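Ultley Shared Workshop
Workshop tips: planning and budgeting for hand-held grippers and bench equipment

Members and partner groups intending to purchase hand-held grippers, or to equip a bench for handling work, are asked to read the following before submitting a request. The tips are drawn from requests received by the workshop and are revised each February. They do not replace the purchasing rules, which are available from the office.

Start with the task

Write down the objects to be handled before looking at any supplier's catalogue. For each object, note the width across the part that will be gripped, the weight, the surface and whether it marks easily. A list of this kind fits on one side of paper and will settle most questions about opening width and finger type. Requests that name a model but no objects will be returned.

Where the work will change during the year, list the objects for the first stage only and mark the remainder as later work. Equipment bought for a distant stage is frequently superseded before it is used.

Decide on one gripper or a pair

A single gripper is sufficient for picking up, moving and setting down. Work in which one object must be held steady while another is brought to it will normally call for two. A pair should be ordered together, from the same batch where the supplier can arrange it, and the fingers should be confirmed as interchangeable between the two units.

A pair does not cost exactly twice the price of one. Cables, chargers, mounts and storage should each be priced separately, as suppliers differ in what they include. The ceiling for a starter bench in the present year is £2,436, covering a pair of grippers, spare pads and bench fittings. Requests above this sum go to Anatole Pruvost for approval and should be accompanied by two written quotations.

Finger pads and spares

Pads are the part most often forgotten in a budget. They wear, they collect dust, and a worn pad will lead users to squeeze harder than they need to. Order one complete spare set with every gripper and keep it in a labelled bag in the bench drawer. Members using the Sumach bench should note that its pads are fixed with a different screw and cannot be exchanged with those from the Ong bench.

Ask the supplier the following in writing:

Can pads be bought singly, or only as a full set?
Can they be changed with ordinary hand tools?
What cleaning fluid is permitted on the gripping surface?
How long will the present pattern of pad remain on sale?

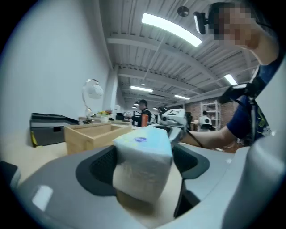
Practice objects should be given their own line in the budget, however small the sum. They are handled constantly, they go missing, and a bench without them stands idle. Soft items are the best choice for new users. A white foam cube held between two black finger pads, for instance, is easy to see against the pads, and a small stamped mark on the upper face gives the user a simple means of checking which way up the cube has been set down. Firmer objects may be introduced once users are confident. A pack of 64 foam cubes has been adequate for one bench over a full year. Cubes that have torn or lost their shape should be thrown away, as they no longer give a fair idea of how firmly the gripper is closing.

Trays, boxes and bench surface

Open boxes and shallow trays are inexpensive and should be bought before more elaborate fixtures. A plain wooden box will serve for most sorting and placing work. Sand the rim before use and check the corners for splinters. Trays should have a raised edge, so that small objects remain on the bench when knocked.

Choose a tray colour that contrasts with the objects. Dark trays suit pale objects and the reverse is also true. Where positions must be repeated from one session to the next, mark the bench with coloured tape and replace the tape when it begins to lift. Tape residue may be removed with warm water and a little washing-up liquid. Scrapers are not to be used on bench tops.

Cables and body-worn mounts

Cable length is to be measured with the user standing at the bench and the arm fully extended. Measurements taken with the gripper resting on the table are always too short. Add a modest allowance for turning, and route the cable so that it does not cross the working area.

Harnesses and head-worn items should be adjustable and should be tried by at least two people of different build before an order is placed. Straps must be washable. Where several people share one harness, include a second in the request so that one may be laundered while the other is in use. Loose sleeves should be rolled or fastened before work begins.

Lighting

General ceiling lighting is seldom even across a long room. Before choosing a bench position, place a sheet of white paper on the surface at the hours when the bench will be used and look for hard shadows. A desk lamp with a movable arm will correct most difficulties at low cost. Glossy surfaces near the work will return bright reflections, and a matt mat is recommended for any bench placed directly beneath a fitting.

Space and storage

Allow a clear standing area on the working side of the bench and a separate seat for anyone taking notes. Chairs should be pushed well back while hand-held equipment is in use. Shelving is best placed behind the seat, where supplies can be reached without passing in front of the person at work.

Grippers are to be stored with the fingers slightly open. Storage with the fingers fully closed leaves a set in softer pads. Cables should be coiled loosely and never wound around the housing.

Delivery and inspection

Orders placed through Prullorau are delivered to the ground floor and must be collected by the person named on the request. The inspection period is 26 days from delivery. During this time the purchaser should open and close each gripper by hand, check both pads for secure fitting, examine the housing for cracks and confirm that every item on the delivery note is present. Original packing must be kept until inspection is complete.

Running costs

A request should state who will meet the cost of pads, cubes, tape and cleaning materials after the first year. Where no budget holder is named, the equipment will be entered in the general stock and may be moved to another bench.

Completed forms should be left at the office before noon. Late forms are held over to the next round of requests.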